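Repainting Between Tenants: Questions for a Turnover Manager

Kramer manages more than 500 furnished studios in Castmont, and most of its turnovers fall in April. The company's turnover manager, who started as a painter, asked to be identified by job title only.

The first thing checked is sheen. "Flat hides the patch, eggshell survives the sponge," the manager said. "We went to eggshell in 2019 and our full repaints dropped. Spot repairs got harder, so we roll corner to corner."

Holes under a quarter inch get lightweight spackle, one pass, sanded at 200 grit. Larger ones get setting compound. "People prime the wall and skip the patch edge. Then it flashes in side light and the new tenant sends me an email."

Dark baseboards were a cost decision. "White trim shows every vacuum strike. Charcoal doesn't, but your cut line has to be straight. I budget 12 minutes a room for tape."

Asked about moisture, the manager described a building in Ukthorpe where paint failed on the outside walls every winter. The repair was a fan timer. "We had painted that wall four times. Paint was never the fault."

Does furniture come out? "Small pieces, yes. Nightstands go in the hall. Wardrobes get pulled a foot forward and we use a short roller."
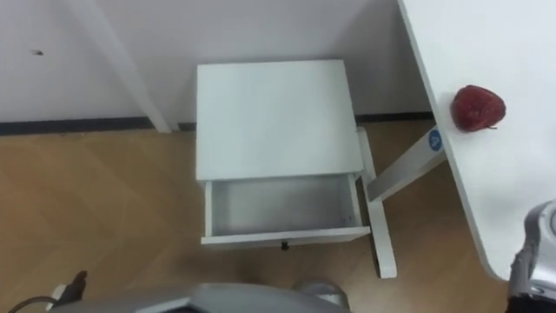

Veerle De Haan
Staff Writer, Building Maintenance

Veerle covers coatings, trim and interior repair. Her next interview is on caulk selection for older bathrooms.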